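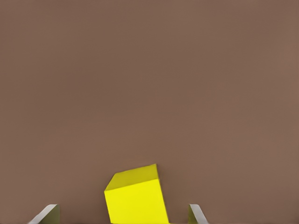
Notes for the Sukkot talk

Print | E-mail

Start without the slides. Say hello, thank Mrs Siddiqui for the tea, get going before people settle too deep into the chairs.

Opening bit: when I was a child I thought Sukkot was the holiday where my dad lost his temper with a tarpaulin. Every year he swore he'd drawn a plan, and every year we ate soup with rain going into it. (Pause here, somebody always has a tarpaulin story of their own. Let them tell it.)

Then the verse. Leviticus 23, "You shall dwell in booths seven days." Read it slowly, then read the reason that follows, so that your generations may know that I made the children of Israel dwell in booths. Ask the room: which booths? The Exodus story hardly mentions them!

Now the argument in the Talmud, Sukkah 11b. One rabbi says they were real huts, the sort you'd knock together in a desert. The other says no, they were the clouds of glory. I love this one. Don't rush it. Mention that the names get swapped round in different sources, but only if someone asks, otherwise I'll be there till midnight.

What I want to say about it: if they were huts, we're remembering how little our ancestors had. If they were clouds, we're remembering how well they were looked after. My grandmother was a clouds person. I'm mostly huts, though I drift.

Roof rules, quickly. It has to have grown from the ground and it can't still be attached to it. More shade than sun. Height no more than 20 cubits – do NOT get into how long a cubit is, I lost 18 minutes to that in June.

Story about Sota Kawaguchi, my neighbour in the flats at Tivero, who came down to see what the hammering was and stayed for supper on all the nights after. He asked why we'd put up something so flimsy when there was a perfectly good kitchen upstairs. I gave him a terrible answer. Give the better one tonight: Ecclesiastes, which many communities read on the Shabbat of the festival. Hevel, usually "vanity", but it's closer to breath or vapour. Read chapter 1, verse 2 aloud, Hebrew first, then mine.

Guests next. Ushpizin, Abraham on the first night and so on through to David. Handout has the order, there are 22 copies so people will need to share.

If there's time, the four species. If there isn't, skip to the end and sing.

Questions. Someone will ask about sleeping outside in the cold. Yes, you're exempt if you're properly miserable. Isserles says so, more politely.

Print | E-mail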